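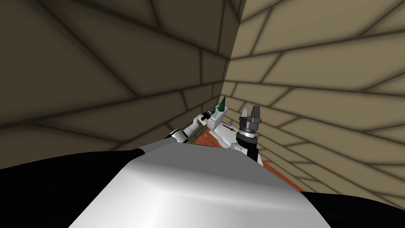
23. Juli 2020 | Skript zur Übung »Berufspraxis Fachübersetzen«
Lesezeit: 3 Minuten

Einheit 6: Angebotskalkulation und Umgang mit Wiederholungen

6.1 Abrechnungseinheiten

Im deutschsprachigen Raum wird nach Normzeilen (55 Anschläge einschließlich Leerzeichen), nach Wörtern oder nach Stunden abgerechnet. Grundlage ist entweder der Ausgangs- oder der Zieltext. Die Bezugsgröße gehört in jedes Angebot, ebenso das Werkzeug, mit dem gezählt wurde. Textverarbeitung und CAT-Programm liefern für dieselbe Datei unterschiedliche Werte, vor allem bei Fußnoten, Textfeldern und Kopfzeilen.

Beim Ausgangstext steht der Preis vor Beginn fest. Beim Zieltext trägt der Auftraggeber das Risiko der Textausdehnung, die je nach Sprachenpaar und Textsorte erheblich schwankt.

6.2 Trefferklassen

Die Analyse gegen ein Translation Memory (TM) ordnet jedes Segment einer Klasse zu:

- Kontexttreffer
- 100-%-Treffer
- Fuzzy-Treffer, meist in mehreren Stufen
- interne Wiederholungen
- kein Treffer

Für jede Klasse wird ein Gewichtungsfaktor vereinbart. Die gewichtete Wortzahl ist die Summe aller Produkte aus Wortzahl und Faktor. Ein Faktor von null ist nur vertretbar, wenn die betreffenden Segmente gesperrt sind und vertraglich nicht geprüft werden müssen.

6.3 Rechenbeispiel

Auftraggeber ist die Firma Plirkelitz, Gegenstand die Wartungsanleitung »Drosness«, Deutsch–Englisch. Die Analyse ergibt 431 Wörter ohne Treffer (Faktor 1,0), 70 Wörter Fuzzy-Treffer (Faktor 0,6) und 38 Wörter Wiederholungen (Faktor 0,25).

431 × 1,0 = 431
70 × 0,6 = 42
38 × 0,25 = 9,5
Gewichtet: 482,5 Wörter

Bei so kleinen Umfängen deckt der Wortpreis den Verwaltungsaufwand häufig nicht. Zu prüfen ist daher immer, ob eine Mindestpauschale greift.

6.4 Bestandteile des Angebots

Anzugeben sind Sprachenpaar, Dateiformat, Liefertermin, Abrechnungsbasis, Gewichtungstabelle, Revision durch eine zweite Person (ja/nein), Zahlungsziel und Gültigkeitsdauer. Nutzungsrechte am TM sind gesondert zu regeln. Nachträgliche Änderungen am Ausgangstext werden nach Stunden berechnet.

Aufgabe bis zur nächsten Sitzung: Angebot für den Text »Kondcombe« im Kursordner erstellen, einmal mit und einmal ohne TM. Die Abweichung ist in zwei bis drei Sätzen zu begründen.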